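# Phase Two 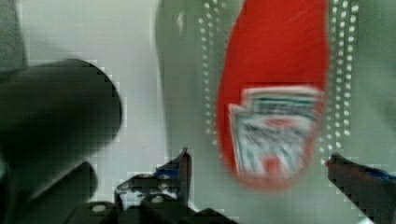
*By Gwendolyn Kowalczyk | October 4, 2024 | Short fiction*

The brochure said Plemine Park would have a lake. Oyelaran had seen the lake. It was a hole with a digger parked in it.

"Phase two," said the woman from Clirbridge, walking him past. "Lakeside lodges, 15 of them, and a sauna."

"And phase one?"

"Phase one is the car park."

He looked at the car park. There was one lodge at the far end, up on blocks, with a wreath on the door in October. She let him in. It smelt of new carpet and somebody's chips. He opened the fridge, as he did in any place he was asked to put money into, and shut it again.

"Sleeps five," she said.

"Five what?"

She laughed a bit late. A deposit of £2,000 would hold his plot, number 553. He asked how there came to be a 553 when there were only going to be 15 lodges. She said the numbering allowed for growth.

"Has anyone stayed here?"

"We've had a lot of interest."

Through the window a man in wellingtons was climbing down into the lake. He stood at the bottom for a while with his hands in his pockets, then climbed out on the other side and went off towards the road.

"Is he staff?" said Oyelaran.

She was already looking for a pen.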